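4.3 Preparing the handpiece and the treatment area

This section applies to the Hustumex facial steam and ultrasound unit with firmware 2 or later. Read section 4.2 (Client screening) before you continue. Operators must hold a current Warraich training card.

1. Set the main switch on the rear panel to OFF and connect the power cord to a grounded outlet. Do not use an extension cord.

2. Fill the tank with distilled water up to the lower line on the sight glass. Tap water leaves scale on the heating element and voids the warranty.

CAUTION: Do not add essential oils, toner or any other product to the tank. Oil in the steam path can spit hot droplets onto the face.

3. Fit a clean spatula tip to the handpiece. Push until it clicks, then pull lightly to check that it is seated. A tip that moves sideways must be replaced – order part 358 from the Grumport parts desk.

4. Set the main switch to ON. The unit runs a self-check and then shows READY. If it shows E5, switch off, wait two minutes and repeat the step. If the code returns, take the unit out of service and see section 9.

5. Cleanse the client's skin and remove all makeup. Cover the eyes with damp pads. Place the steam arm so that the nozzle is at least 22 inches from the face, and test the steam on the back of your own hand first.

Note: Room light can be lowered for client comfort once the nozzle distance has been set. Leave enough light to read the display and to see any change in skin color.

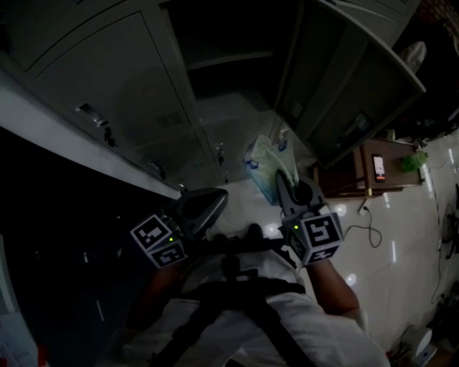 4.4 Running the first pass

1. Select PEEL and set the output to level 2. Higher levels are for operators who have completed the second Warraich module.

2. Hold the spatula at a low angle, edge down, and move it against the direction of hair growth. Keep the skin moist with steam or mist at all times.

3. Work from the chin to the forehead. The full pass takes about 5 minutes. Do not hold the tip still on any one spot.

WARNING: Stop at once if the client reports stinging or heat. Do not treat over the eyelids, the throat or broken skin.

4. Press STOP, remove the tip and place it in the disinfectant tray. Wipe the handpiece with a lint-free cloth – never immerse it.

5. Enter the level and treatment time on the client card.

Procedure reviewed by Danish Baloch, Gostonside service office.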